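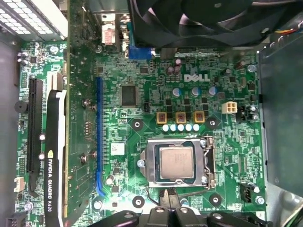
Winar lock-house murder

Last updated May 31, 2020, by the Editorial Desk

Print this article | E-mail this article

The Winar lock-house murder was the killing of an unidentified man in the river town of Winar towards the end of the nineteenth century. His body was found in October in the cellar of a disused lock-house on the River Ots. A lodging-house keeper was tried for the murder and acquitted, and the case remains officially unsolved. It is chiefly remembered for the dispute over the dead man's identity and for the changes it brought to the way the county held its inquests.

Background

Winar grew up around the lower lock on the Ots, where grain barges waited for the tide. At the time of the murder it had a population of 4,000, which rose during the autumn when barge crews and harvest workers took rooms near the water. Most of the cheap lodging was in Tanner's Row, a street of narrow houses running from the market to the towpath.

The lock-house had been empty since a new lock was built upstream. It belonged to the Skisus Navigation Company, which used the ground floor to store rope and tar. The cellar flooded in most winters and was kept shut with a padlock. Two keys were known to exist, one held at the company's office and the other by the lock foreman. A third was later found in Tanner's Row.

Discovery

Two company labourers sent to fetch rope noticed that the cellar padlock had been changed. They reported this to the foreman, who broke the door open the same afternoon. The body of a man lay against the river wall under a folded barge cover. He had been struck on the back of the head, and the surgeon who examined him put his age at about 30. In the surgeon's opinion he had been dead for 5 days, although he told the inquest that the cold of the cellar made any estimate doubtful.

The man's boots were missing and his pockets had been emptied. A paper label sewn inside his coat had been cut away, leaving the stitching. The only article found with him was a ticket stub for the steam packet Umura, which ran between Winar and the coast.

Identification

The body was laid out in the upper room of the corn exchange and members of the public were admitted to view it. Several families came forward. A widow from the coast stated that the dead man was her son, a ship's carpenter, and the coroner was prepared to accept her evidence until the son wrote to her from a northern port. A second claim, made by a farmer who believed the man to be a former servant, was withdrawn after the farmer was shown the hands, which he said were not those of a man who had worked on the land.

Enquiries aboard the Umura produced little. The purser remembered a passenger in a similar coat who had boarded alone and paid for a single journey, but he could not swear to the face. The stub carried no name, and the packet did not keep a list of deck passengers.

The man was buried at the expense of the parish in the north part of Winar churchyard. The burial register describes him as "a stranger, found at the Lock".

Investigation and trial

Suspicion fell on the keeper of a lodging house in Tanner's Row after a pair of boots was pawned by her kitchen maid. The boots were of the size worn by the dead man, and the maid said that her mistress had given them to her in place of wages. A search of the house found a key that fitted the old cellar padlock. The new padlock was of a common pattern and was never traced.

The keeper was charged with murder and tried at the county assizes. The prosecution argued that the man had lodged with her, that she had killed him for his money, and that she had moved the body to the lock-house by handcart after dark. The defence called two lodgers who said that no such man had stayed in the house that month. It also pointed out that the key had belonged to her late husband, a former lock hand, and that any member of the household could have taken it.

The trial lasted 4 days. In summing up, the judge told the jury that they could not be asked to fill gaps in the evidence with their dislike of the prisoner. She was found not guilty and left the district soon afterwards. No other person was charged.

Effects

The conduct of the inquest was widely criticised. Visitors to the corn exchange had been allowed to handle the clothing, and the stitching in the coat was damaged before it could be compared with the work of local tailors. The county later instructed its coroners to keep the clothing of unknown persons under lock and to have a written description made before any public viewing. It also required a photograph to be taken in such cases where a photographer could be found within a reasonable distance.

The Skisus Navigation Company sold the lock-house the following year. It was pulled down when the towpath was widened, and the site is now part of the public embankment.

Later theories

Local accounts have offered several explanations. One holds that the victim was a clerk travelling with money for the company's wages, but the surviving company ledgers record no loss. Another suggests that he was killed aboard a barge and brought to the lock-house by men who knew the building. This would account for the barge cover, although covers of that kind were in use all along the Ots and were often stolen.

The coat and ticket stub were kept with the trial papers for many years. The stub is still held in the county record office. The coat is not mentioned in any list made after the office moved to its present building.

See also: Inquests and coroners; Unidentified persons; River trade on the Ots

Contact the editors | Copyright, all rights reserved | Back to top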